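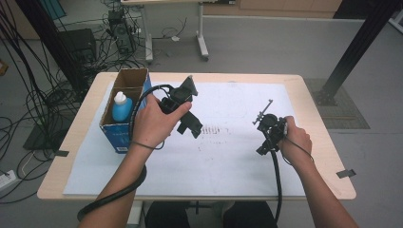 Both grippers in hand at the demonstration table in Stinham, with the bottle in its box.

The teaching sessions are properly under way, and I have been grinning about it since I got back from Stinham! Some of you asked at the last open evening how anyone "teaches" a robot, and I gave a rather woolly answer with a lot of arm waving. Now I've had a go myself, so I can do better.

You pick up a pair of hand-held grippers, one for each hand, and you do the job. No typing. You reach over, open the jaws, close them on whatever you're after and put it where it needs to go. All the while the movements are being recorded, and that recording is what the robot learns from later on. Suqin Zeng, who runs the sessions, calls each recording a "go", and the word has stuck with everyone (we now have good goes, bad goes and one very long go that was mine).

The work at the moment is all about a bottle and a divided cardboard box. Lift the bottle out, stand it on the paper, put it back in. I thought I would have it in a minute. Well! Your fingers know a great deal that they never mention to you. With bare hands you tilt a bottle a touch to clear the cardboard without thinking about it, and with a gripper you have to find that tilt all over again. My first try went over sideways and rolled. Suqin kept it, by the way. She likes to have a few in the pile where something goes wrong and the person puts it right, so that the robot has seen how to recover as well as how to do it perfectly.

The other thing I hadn't expected was how much slower you need to be. I kept snatching. Suqin's tip was to breathe out as you close the jaws, and it does help, though I felt a bit daft doing it. She also has you move the box between goes, a little further back or turned a quarter, so the robot doesn't learn one single spot on the table and get stuck the moment anything shifts. After six goes my shoulders ached, and after that I was allowed a cup of tea.

We are also trying the remote way, over at Sallville. There you sit at a desk and steer the robot's own arms from a distance while watching a screen. Oleksandra Stelmakh has taken to it like a duck to water and makes it look easy. The nice thing about steering is that the robot can only do what its own joints allow, so every recording is something it can certainly repeat. The nice thing about the hand grippers is speed: you can get through a lot of goes in a morning, and a newcomer picks it up quickly. Oleksandra and Suqin have a friendly argument running over which gives the better lessons, and I am staying well out of it.

Next up is the trial on Vovton, our two-armed robot, which will be given the recordings from both places and asked to have a try at the bottle by itself. I can't wait to see it. The Krishnan workshop has lent us its long room for the day, and the date is September 21, 2024. Doors open at two and we'll be there until nearly five. Come and watch, and bring any children who like asking questions.

We would love more hands for the teaching sessions too. You don't need to know anything about robots, and left-handed people are especially welcome as we are short of them. Each session takes four people, working in turns so that arms get a rest. Wear sleeves you can push up, and put your name on the sheet by the kettle or have a word with Suqin.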